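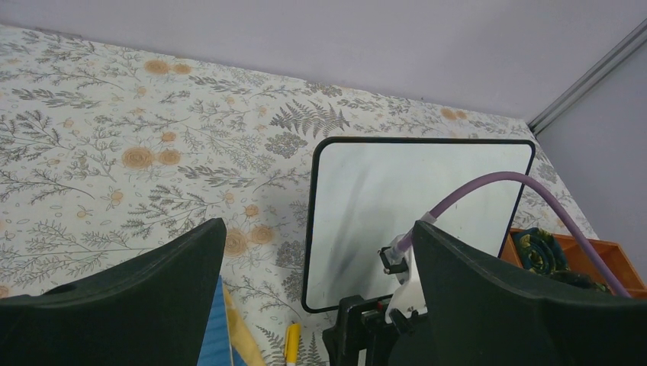

침실 거울 재설치 기록

지난번 글에서 침실 벽 거울을 떼어 냈다고만 쓰고 넘어갔는데, 재설치까지 마쳤으므로 정리해 둔다. 작성일은 6/26/03.

대상은 모서리가 둥근 직사각형 거울이고 테두리는 얇은 검정이다. 전에 살던 집에서 가져온 것으로 제조사 표기는 남아 있지 않다. 세로 길이 962mm. 가로는 재 놓고 적어 둔 종이를 잃어버렸다. 다시 재면 추가하겠다.

1. 떼어 낸 이유

원래는 양면 폼테이프로만 붙어 있었다. 여름에 접착층이 늘어지면서 아래쪽으로 밀리기 시작했고, 침대 쪽 벽에 걸린 물건이 밀리는 것은 두고 볼 일이 아니다. 벽지는 연한 라벤더 회색인데 석고보드 위에 바로 발라져 있어서 테이프를 당기면 표면지까지 같이 뜬다. 치실을 테이프 뒤로 넣고 톱질하듯 내리면서 잘랐다. 드라이어로 먼저 데우면 수월하다. 그래도 두 군데는 벽지가 찢어졌다. 찢어진 자리는 거울을 다시 걸면 가려지는 위치라 퍼티만 얇게 바르고 끝냈다.

2. 임시로 둘 곳

바닥에 눕히면 밟을 위험이 있고 벽에 기대면 미끄러진다. 작업 중에는 침대 위에 두는 것이 낫다. 단, 매트리스가 꺼진 쪽은 피한다. 유리가 휘는 하중은 생각보다 작고, 한쪽 모서리를 누르면 반대쪽이 들린다. 거울을 올려놓은 동안에는 침대에 앉지 않는다.

이불은 걷고 시트만 남겼다. 크림색 바탕에 회녹색 고사리 잎과 겨자색에 가까운 주황 꽃이 찍힌 꽃무늬 시트다. 댓글로 어디 제품이냐고 물은 분이 있었는데 Nirkard에서 할인할 때 샀고 품번은 모른다. 원단은 무난하다. 고무줄이 짧아서 매트리스 모서리에서 자주 빠진다.

3. 유리면 닦기

거울을 벽에 걸어 둔 채로 닦으면 세제가 아래 테두리로 흘러 들어가 뒷면 도금을 먹는다. 가장자리가 검게 번지는 현상은 대개 이 경로로 생긴다. 눕혀 놓았을 때 닦는 편이 안전하다.

순서는 다음과 같다.

마른 극세사 천으로 먼지를 먼저 걷어 낸다.
정수한 물과 소독용 에탄올을 같은 양으로 섞어 천에 묻힌다. 유리에 직접 뿌리지 않는다.
긴 변 방향으로 한 번, 짧은 변 방향으로 한 번 닦는다. 원을 그리며 닦으면 자국의 방향이 섞여 어디를 놓쳤는지 알 수 없다.
마른 천으로 마무리한다.

눕혀 놓은 거울에는 천장과 조명이 비치므로 정면에서는 자국이 잘 구분되지 않는다. 창 쪽에서 시선을 낮춰 비스듬히 봐야 한다. 테이프 잔여물은 뒷면에만 있었고 Clelto 스티커 제거제로 지웠다. 이 제품은 감귤 냄새가 강하고 기름막이 남으므로 에탄올로 한 번 더 닦아야 새 접착이든 고무 패드든 제대로 붙는다. 도금면 보호 도료에 닿지 않도록 면봉을 썼다.

4. 고정 방식 변경

테이프를 포기하고 Kukmont의 거울용 받침 클립으로 바꾸었다. 아래쪽 클립이 무게를 받고 위쪽 클립은 넘어짐만 막는 구조다. 위쪽은 스프링이 들어 있어 거울을 밀어 올렸다가 내리면 걸린다. 설명서의 그림은 위아래가 뒤바뀐 것처럼 보이게 그려져 있으니 글로 된 부분을 읽어야 한다. 나는 그림만 보고 한 번 잘못 달았다.

설치 치수:

거울 상단 높이: 바닥에서 1623mm
아래 클립 중심 간격: 350mm
벽 모서리에서 거울 옆면까지: 50mm

상단 높이는 키와 침대 위치에 따라 다르니 참고만 하면 된다. 모서리 쪽 간격은 더 줄일 수도 있었으나 그러면 손이 들어가지 않아 나중에 떼기가 어렵다.

석고보드에는 날개형 앵커를 썼다. 나사형 앵커도 하중 표기상으로는 충분하지만, 같은 구멍에서 한 번 뺐다가 다시 박으면 헐거워진다. Struan Cairns가 예전 글에 남긴 댓글에서 스터드를 찾아 직접 박으라고 했는데, 스터드 위치가 원하는 간격과 맞지 않았다. 아래 클립 하나만 스터드에 걸렸고 나머지는 앵커다.

5. 수평

클립을 다 조인 다음에 수평계를 대면 늦다. 아래 클립을 손으로만 조인 상태에서 거울을 얹고, 위쪽 테두리에 수평계를 댄 뒤 얇은 고무판을 끼워 맞췄다. 오른쪽에 한 장이 들어갔다. 이 집은 바닥도 천장도 수평이 아니라서 어느 쪽에 맞춰도 다른 쪽이 기울어 보인다. 나는 수평계를 따랐다.

6. 남은 작업

테두리와 벽 사이 틈에 먼지가 앉을 것이다. 막을지는 정하지 않았다. 실리콘은 초산형을 쓰면 도금이 상하므로 막는다면 거울용 중성으로 해야 한다. 클립 조임 상태는 8월에 다시 확인한다. 더운 시기에 벽 쪽이 어떻게 움직이는지 보고 이 글에 덧붙이겠다.

욕실 거울도 같은 방식으로 가능하냐는 Lama Saab의 질문에는, 타일 벽은 앵커부터 다르므로 따로 쓰겠다.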